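# Why Do Things Have Shadows and Roll Around?

*By Niamh Breathnach*

Light travels in straight lines. When it meets something solid, it can't bend around it, so a dark patch is left on the other side. We call that patch a shadow.

A shadow can tell you where the light is. Look for the side the shadow falls on, then point the opposite way. Your finger is now pointing toward the light.
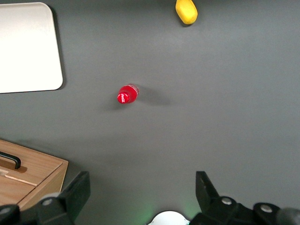
*The red bottle's shadow stretches to the right. The light is on the left.*

Tall things and flat things make different shadows. A book lying on a desk makes a thin one along its edge. Stand the same book up and the shadow gets much longer. Try it with a lamp and see.

Now for rolling. A bottle has a round side, and only a narrow strip of that side touches the table when it lies down. A small push is enough to start it moving. On a sloping table it may roll with no push at all. 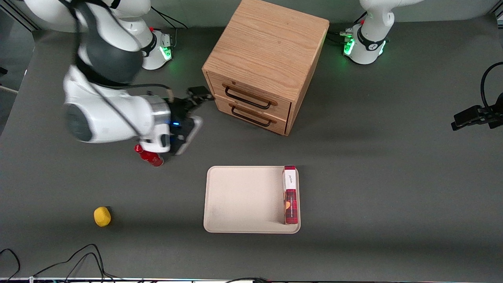 Flat sides behave differently. A box rests on a whole face, so it grips the table over a wide area and stays put when you nudge it – unless you nudge hard. The wooden cabinet is shaped roughly like a cube, and a cube has six flat faces. The red bottle on the same table is the one that could roll.

**Try it at home**

You need a plastic bottle with its cap on, a small box and a tray.

1. Put the bottle and the box on the tray.
2. Lift one end of the tray slowly.
3. Watch which one moves first.
4. Turn the bottle so its cap points up the slope, and lift again.

Did the bottle roll, or did it slide? Write down what you saw.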